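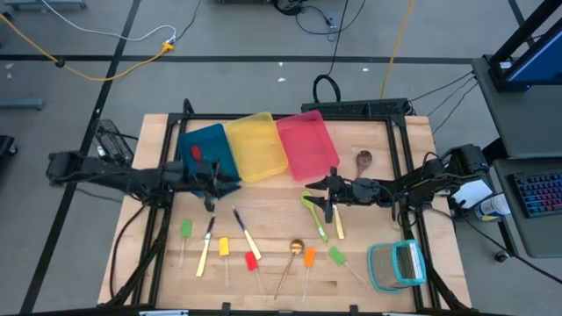

A reader asked whether the CSV import can be run again without doubling every row. Yes, and I do it weekly with my Baltura tables!

Open the import screen, pick your file and tick "Match on key". Choose the column that never changes – mine is the order number. Set the batch size to 200, then press Preview. You'll see the first 60 rows, with updates marked U and new ones N. If they're all N, you've picked the wrong column (I've done it 3 times). Otherwise press Run.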